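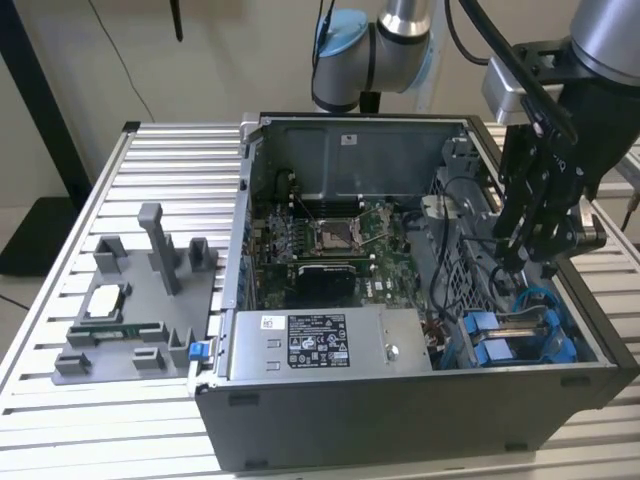
Chapter 7
Heat and the Limits of Small Machines

7.1 Introduction

Every device that does work on electrical signals gives off heat. In a desk lamp the heat is a side effect that most owners ignore. In a processor it sets the upper limit on how fast the part can run, how closely it can be packed with its neighbors, and how long it will last. This chapter treats heat as a quantity to be budgeted in the same way that Chapter 6 treated current.

The reader should already be familiar with power, resistance, and the units used for each. No knowledge of fluid flow is assumed. Where air movement matters, the text gives the result and refers to Appendix C for the derivation.

7.2 Terms

Heat is energy in transit from a warmer body to a cooler one. Temperature is a measure of state and does not by itself say how much energy a body holds. The two are often confused in product literature, and the student should read such material with care.

Thermal resistance is the rise in temperature across a path for each watt that passes through it. It is written in degrees Celsius per watt. Paths in series add, as electrical resistances do. A processor package, a layer of thermal paste, and a finned heat sink form one such series path between the silicon and the air of the case.

Junction temperature is the temperature of the silicon itself. It cannot be measured with a probe on the lid and must be read from an on-chip sensor or worked out from the power and the thermal resistance of the path.

7.3 The Parsons Method

The method used in the rest of this chapter follows the procedure set out by Dorothy Parsons in her lecture notes at Zisa. The path from source to surroundings is drawn as a ladder. Each rung is given a resistance, and the temperature is found rung by rung, starting at the air and working inward. Students who start at the silicon tend to carry an unknown through every step.

A source of 16 watts with a total path resistance of 2 degrees per watt will settle 32 degrees above the surrounding air. If the room is at 25 degrees and the air in the case is 10 degrees warmer than the room, the junction settles at 67 degrees. Omitting the case air is the most common error in Problem Set 7A.

The ladder gives steady values only. Warm-up time depends on the mass and specific heat of each part and is taken up in Section 7.5.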